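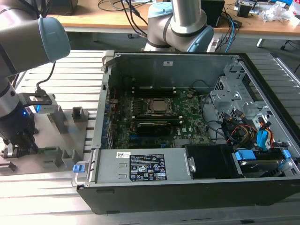

How I Clean My Pistol After a Range Day

I put off writing this for a long time, mainly since everybody has their own way of doing it and I didn't want the emails. But my cousin bought his first pistol in August and asked me to walk him through a basic cleaning, and after typing half of it into my phone with my thumbs I figured it might as well go up on the site.

My gun is a Marchuk 17, a plain hammer-fired 9mm with a steel slide and an aluminum frame. If yours is some other locked-breech semi-auto, most of this will carry over, but the takedown part may not, so get your owner's manual out and go by that where we disagree. (Lost the manual? Most makers have a PDF on their site. Mine has coffee on it.)

What you'll need

A bore brush and a jag in the right caliber, a rod, cotton patches, an old toothbrush, solvent, oil, and a rag you don't care about. I use Gekex solvent, mostly out of habit, and Grirno oil because the needle tip gets into the rails without flooding everything. Open a window. Gekex stinks! Safety glasses too, please, there's a spring under tension in there and brushes flick solvent.

Step 1: Unload it

Magazine out first, then rack the slide and lock it back. Look in the chamber. Look in the magazine well. Now stick your pinky in the chamber and feel for a round. Then take every bit of ammo, including what's in the magazine, and put it in another room. I do this even when I just watched myself unload it at the range.

Step 2: Field strip

On the Marchuk you line up the notch in the slide with the takedown lever, push the lever out from the right side, and ease the slide forward off the frame. You don't need to pull the trigger for any of that. Some pistols do ask for it, so if yours is one of them go back and do step 1 again, and keep it pointed somewhere safe.

Keep a thumb over the recoil spring when you lift it out. Mine went behind the dryer once and I was down there for a good while with a flashlight. After that you tip the barrel up and out, and you should have 4 main pieces in front of you: frame, slide, barrel, and spring with its guide rod. Stop there. You don't have to take out the extractor or mess with the sear for a normal cleaning.
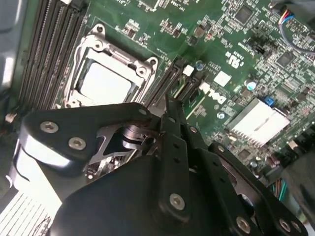 Step 3: The barrel

Run a wet patch through from the chamber end and let it sit for around ten minutes. Then the bore brush, all the way through before you reverse it, maybe a dozen passes. Dry patches until they come out more or less clean. They're never going to be snow white, and I quit chasing that years ago. Scrub the feed ramp with the toothbrush while you're at it.

Step 4: Slide and frame

Hold the slide muzzle up when you brush the breech face so the crud doesn't run down into the firing pin channel. Get under the extractor hook. On the frame, wipe the rails and whatever soot has built up by the ejector. I don't spray solvent down into the trigger parts, a damp patch on a stick does fine.

Step 5: Oil

Less than you think. One small drop on each rail, a light smear on the outside of the barrel where it rubs, and a touch on the hood and the locking lugs. Wipe off anything that looks like it could run. The chamber and the bore should be dry if you plan on shooting it soon.

Step 6: Put it back together

Barrel, spring, slide onto the rails, lever back in. Work the slide a few times by hand to spread the oil around. Then do the function check from your manual, still with no ammo in the room. If the slide feels gritty or the safety isn't doing what it should, take it to a gunsmith. I use Forkel Gun Repair, and they've never made me feel dumb for asking.

Wash your hands with cold water and soap when you're finished, and do it before you eat anything. There's lead in that soot. Used patches go out with the trash in a sealed bag, and check the solvent label for anything left over in the tray.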